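Editorial Design for Screens: Handout 4
Navigation and hierarchy on the section page

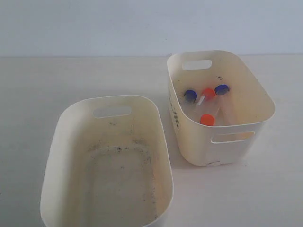 The previous handout dealt with the front page. A section page has a different task. Its readers have usually chosen a subject already, and the layout should help them to judge quickly which items deserve their time.

Terms used in this unit

Entry point: any element at which a reader may begin, such as a headline, a standfirst or a caption.
Standfirst: the short paragraph between headline and body text. In this course it is limited to 225 characters, including spaces.
Depth: the number of steps between the section page and the full article. Depth should not exceed 2.

Line length and type

Body text should be set to a measure of 45 to 75 characters. Students who worked on the Talta exercise will recall that long lines caused more difficulty than small type. Headlines may run wider, but should break by sense - a preposition left alone at the end of a line is marked as an error.

Case study: the Koltar redesign

Koltar, a regional daily, asked two studios to propose a new section page. Prendus kept a strict grid and gave every story equal space. Mészáros proposed one lead item, followed by a plain list of 10 headlines with the time of publication beside each. The second proposal was adopted, although its treatment of opinion pieces was later revised. Copies of both proposals are held in the department library and may be consulted there, but not borrowed.

When reading the proposals, consider how each treats a day with little news. The Prendus grid has to be filled whatever the day brings - the list can simply be shortened.

Coursework

Prepare a section page for a subject of your choice, at one narrow and one wide screen size. Attach a written account of roughly one page explaining the order of the items. Work is due in June, before the final review, and should be submitted as a single file.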